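The Night Shift Learns a New Tool

At Banix, the people who used to sort parts are now teaching the machines to do it

August 29, 2024

The first thing that changed at Banix was the noise. For years the sorting hall had one long belt, and people who worked beside it learned to speak with their hands. Now the belt runs only in the morning. In the afternoon a part of the crew walks upstairs, to a room with a brick wall and white shelves, and there the work is almost quiet.

Banix repairs and repacks small household appliances for the brands Cerico and Herko. It employs 60 people. Two years ago the management announced that robot arms would take over the simplest sorting, and many of the employees expected to lose their place before October. Eight of them left by their own decision. The others stayed, and 18 have been trained for a job that did not exist in the company before: they show the robots how a thing should be picked up.

The method is simple to explain and tiring to do. A worker takes a gripper in the hand, a tool with two fingers like the ones the robot will have, and does the task with it again and again. The tool records the movement. A good trainer can finish 300 short recordings in a shift. The software, made by a small firm called Bùi, learns from these recordings what to do when a lid is lying upside down, or when a cable has caught on the corner of a box.

I asked one of the trainers, who spent most of her working life on the belt, if she felt that she was giving her job away. She thought for a long moment. "In the beginning, yes," she said. "I was angry with that tool. But my shoulder does not hurt in the night now, and this I cannot be angry about."

Her colleagues are less sure. The trainers are paid a little more than the sorters, but their contracts are shorter, and they must be renewed each year. A man from the packing side told me he has refused the training two times. He likes to see a full pallet when he goes home, he said, and a recording is nothing he can see. Others complain about the wrists, which become stiff from the grippers, and about the software, which rejects a recording without saying why.

There is also the question of what a person knows. An experienced sorter feels by the weight that a motor is missing, and puts the appliance aside before she has looked at it. The gripper does not feel this. The trainers have asked for a way to mark such cases, and for now they write them in a notebook – a paper one, with a pencil on a string. The engineers come to read it every week.

The management says that the belt will stay, at least for the heavy goods. The workers would like to have this in writing. Talks about the new contracts start in October, and the trainers want one of their own group at the table, next to the people who speak for the hall.

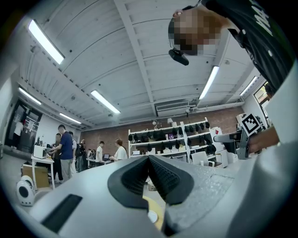
Grippers in use in the upstairs room, with more equipment on the shelves along the brick wall.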